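Muvatley Makers Board > Off Topic > Sourdough in a dry climate

crustquest
Posted 8/30/25
Finally got a loaf with real ear on it!! I moved up to Grustlow in March and my old recipe just sulked. More water in the dough, shorter bulk rise, and wow, what a difference. Anyone else baking up here?

nvisser_bakes
Welcome! I'm at 2,000 meters and I cut my bulk by 2 hours compared to what the books say. Go by the dough and ignore the clock. Also, rye in the starter. It loves rye.
- Ntombi Visser

petrenko77
Gotta disagree on the shorter bulk. I go long and cold, overnight in the fridge, and the flavor is so much better. Have you tried it with the Nikmont bread flour? Amazing stuff. I'll bring a loaf to the shop and you can judge.
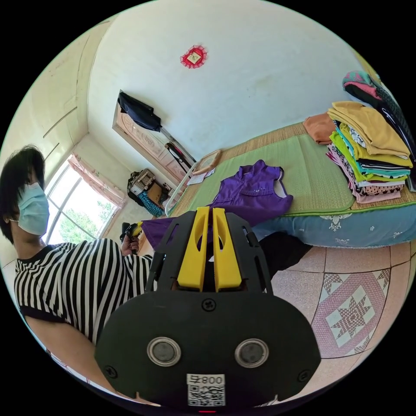

In a bedroom, yellow fingers and a blue mask

crustquest
Ooh yes please, bring the loaf! I can do cold but my fridge runs warm, so 8 hours and it's already puffing over the basket.

nvisser_bakes
Sheldon, long and cold is fine if you shape it first. If you shape after, it goes slack on you. I've made that pancake many times, lol.

petrenko77
I shape after and mine stand up great. Less starter, maybe? I use 7 percent.

crustquest
7! I've been using triple that. Trying it tonight, starter's already out on the counter.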